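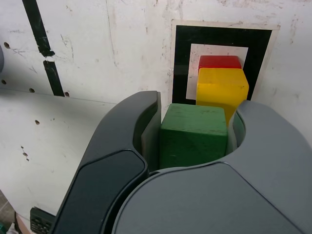 3. Surface wear in lent wooden toys

3.1 Background to the survey

Toy lending services keep good records of what goes out and what comes back, but they seldom record what the toys look like. A puzzle with a missing piece is noted. A puzzle with worn paint usually isn't, until a parent complains or a staff member decides that it has become too shabby to lend. The decision is made by eye at the counter, often in a hurry, and the item is then either repainted or withdrawn. We wanted to know how much agreement there is behind these decisions, and how closely visible wear follows the number of loans.

The survey used the stock of Rukik, a lending service with 36 branches, most of them in public library buildings. Rukik buys mainly unfinished or factory-painted wooden toys and has kept the same item cards since it opened. Each card shows the date of purchase, every loan, and any repair. Repainting is done centrally at the Bastos store, with a water-based enamel from Zendov, and is entered on the card in red ink. The cards were copied by Shengli Cai before the items themselves were examined, so that the examiners didn't know how often a toy had been out.

Earlier work on wear in painted wood has mostly looked at furniture, window frames, and tool handles. Those surfaces are touched in much the same places each time. A drawer front wears around the pull and a handle wears under the palm, and the rest of the surface can stay close to new for years. Small toys are different in that almost any part of them may be gripped, dropped, knocked against another toy, or put in the mouth. We expected wear to be more even on them as a result. This was true for balls and rings but much less so for toys with straight edges, as Section 3.4 reports.

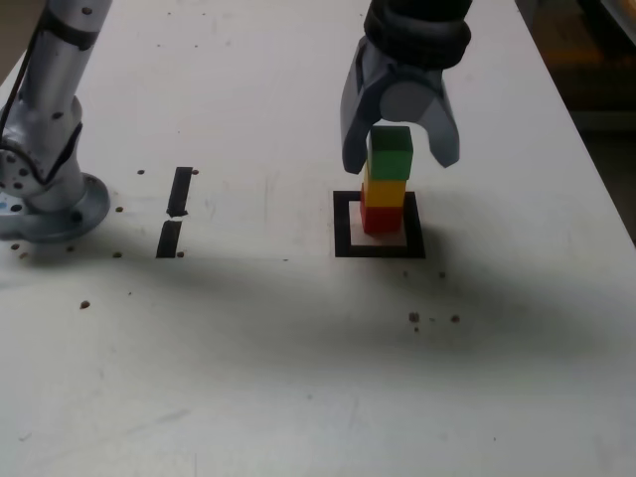 A second difference is the way toys are stored. Furniture stands still between uses. Lent toys travel in cloth bags or plastic tubs, and the pieces in a set rub against each other on the way home and back. Jinlong Xiong, who ran the Bastos store during the survey, suspected that transport did more harm to the paint than play did. We couldn't separate the two from the cards alone, but the comparison of bagged and boxed sets in Section 3.4 gives some support to his view.

3.2 Items and records

All painted wooden items in stock in July were eligible. Items with stickers, printed paper, or fabric parts were left out, as were those with a clear varnish and no color. This left 2221 items. Complete loan cards were found for 2000 of them, and the analysis by number of loans is limited to that group. The remaining items had cards that were lost, water-damaged, or started over with no opening total, and they were kept only for the test of agreement between raters.

An item was defined as the smallest part that a borrower can pick up by itself. A bus with fixed wheels is one item, and every block in a set is an item of its own. This makes block sets weigh heavily in the totals. We considered treating each set as a unit, but pieces from the same set turned out to vary a good deal, partly through lost pieces being replaced from other sets. Yuzhen Fu marked replacements where the card mentioned them. There must be others that went unrecorded – a swap between two open tubs leaves no trace on paper.

Color was noted by simple name (red, yellow, green, blue, other) without any attempt to match shades. Factory paints and the enamel used at Bastos differ slightly in tone, and a repainted piece can often be told from its neighbors when they are put side by side. For this reason the cards were used to settle whether an item had been repainted, and the examiners' opinion was not. 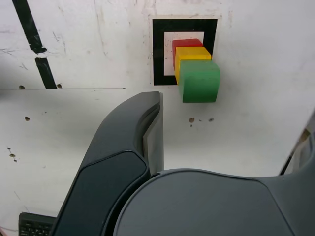
3.3 Rating procedure

Two raters, Weidong Han and Craig Innes, scored every item separately. The scale ran from "no wear" through "light," "moderate," and "heavy" to "bare," and was applied to faces, edges, and corners in turn. For rounded items only a single score was given. The raters trained on withdrawn stock, which was not part of the survey, and discussed their scores until both were content with the wording of the scale. After that they worked in different rooms and did not compare notes.

Items were wiped with a damp cloth and left to dry before scoring. Grease and crayon can look like wear from a short distance, and an early trial in which the cloth was skipped gave scores that were clearly too high for pale colors. Yellow was the worst case. Lighting was from a Jidoseck desk lamp placed to the rater's left, with the window blinds closed.

The hardest part of the scale to apply was the step between "no wear" and "light."

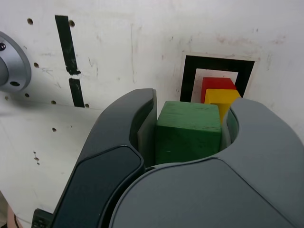
Light wear on a flat face can be confused with the texture of the wood itself. Paint that was thin from the start lets the grain come through, and a rater looking for damage may count it as such. The green cube in Figure 4 has both things on its painted surface: faint scuffs, and streaks of wood grain. Under our rules only the scuffs would count toward the score, and the face would be rated "light." Grain was ignored wherever it ran in parallel lines across a face with no break in the color. Where a rater couldn't decide, the face was tilted against the lamp, which tends to bring out scratches and leave the grain dull. This second look was allowed once per face.

3.4 Results

Agreement between the raters was high for edges and corners and weaker for faces. Nearly all disagreements were a single step apart, and most were at the light end of the scale. Han scored faces a little more strictly than Innes throughout. The difference was stable enough that averaging the two seemed reasonable, and averaged scores are used in what follows.

Wear rose with the number of loans, but unevenly. Corners went first. On blocks and other square-edged pieces the corners had often reached "moderate" while the faces were still rated "no wear" or "light." Faces changed slowly after that. Sets carried in cloth bags had more corner wear than those in fitted boxes with a similar loan history – the gap was clearest for small pieces and could not be seen at all for vehicles.

Repainted items wore faster at the edges than factory-painted ones. The store sands by hand before painting, and sharp edges may be left with a thinner coat.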